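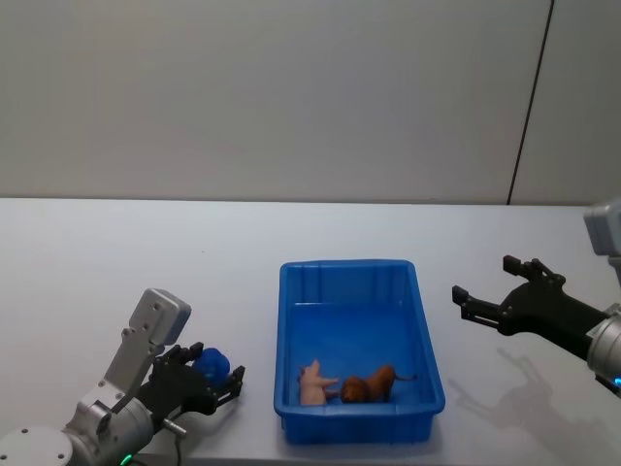 The **Loteo Sorting Challenge** is a student robotics project and annual contest run by the automation program at Farow Technical College. Teams of two to four students program a pair of robot arms to move small toy animals in and out of a plastic tray. It began as a lab assignment in a second-year course and became a separate event in 2016.

## History

The project was started by Emiko Hosoda, an instructor in the program, who wanted a two-arm exercise that could be set up on an ordinary table. The first version used wooden blocks. Students found that blocks were too easy to grasp, and toy animals replaced them in March of the following year. Jamie Wragg, then a student, wrote the original scoring software and later returned to the college as lab supervisor.

The rules were rewritten before the 2018 contest, and the current edition is dated August 30, 2018. It added the handover task and dropped a penalty for touching the rim of the tray.

## Format

Each team receives 14 practice sessions over one semester. Arms are assigned by bench and may not be exchanged between teams. Both arms carry two-finger grippers, and teams may not add padding or tape to the fingers.

The contest has two rounds:

- **Loading** - animals placed on the open table are moved into the tray.
- **Handover** - an animal is passed from one arm to the other before it is set down.

The starting layout is drawn by lot. Animals may be placed on either side of the tray, and some layouts begin with animals already inside.
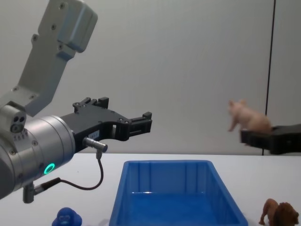
*Work at a Loteo bench, with the pink pig resting on top of the right-hand gripper.*

## Scoring

A perfect run is worth 1000 points, 500 for each round. Points are taken off for drops, for contact between the arms and for any animal left outside the tray when loading ends. An animal that lands on its side counts as placed. The highest score recorded under the current rules is 778, by the team Yüksel, which lost most of its points in the handover round.

## Coursework

Taking part in the contest is optional, but the loading task is still graded in the second-year course. Students submit their program, a log of practice runs and a short report on failed grasps. Reports from earlier years are kept in the Fimar archive, the department's shared project folder, and new teams usually read several of them before their first session.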